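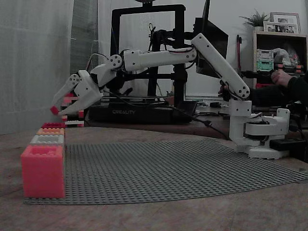 Section 4. Laying the baseplate and building your first stack

The box for the Stakville Table Set says "ready in minutes." Allow longer. The steps below are the ones that worked for us at Darnine, and a few of them disagree with the printed leaflet.

Before you start

The leaflet claims the set holds 1,111 pieces. The parts list on its back page adds up to 995. Check yours against the parts list and ignore the claim.

1. Wipe the tabletop and run your palm over it. One crumb under the baseplate is enough to make it rock.

2. Lay the baseplate flat, studs up. Leave a strip of bare table along the edge where you will sit, so your wrists have somewhere to go.

3. Press down on each corner in turn. If a corner lifts, turn the plate over, lay a heavy book on it and leave it overnight. The leaflet says plates "settle with use." We have yet to see one do it.

Note: The large gray plate is sold as non-slip. On bare wood it slides if you lean on it. A damp cloth underneath helps a little – a rubber shelf liner helps more.

Sorting the bricks

4. Take out the large hollow bricks first and stand them in a row along one side of the plate, with the open side of any cube facing up. Put different colors next to each other. You will want to reach for a color without digging.

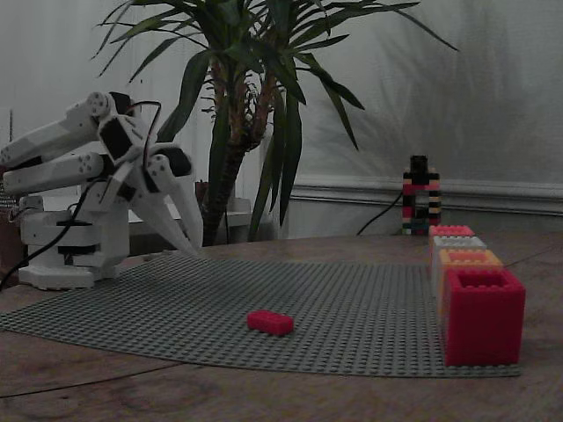 Keep the middle of the plate clear apart from the brick you are working with. It is tempting to tip the whole bag out there, and the quick-start card even suggests it, but small bricks get under big ones and then nothing sits level.

5. Set one small flat brick near the center, studs up, and push until it stops moving. This is your test brick. If it wobbles, try another spot before you blame the plate.

Building the stack

6. Put the largest brick at the bottom and go smaller as you go up. Four bricks is a sensible first height. The card promises 11, and perhaps someone managed it once.

7. Press straight down with a flat hand. Pushing at an angle can leave one side riding high on the studs.

Caution: Do not pull a tall stack off by its top brick. Hold the lowest one and rock it gently. 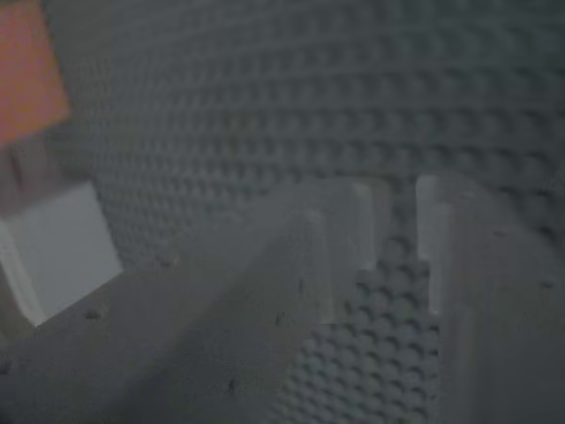
8. To clear the plate, lift the bricks off one at a time, starting with the smallest, and return them to the bag. Part 741, the brick separator, is described as optional. Use it anyway if you value your fingernails.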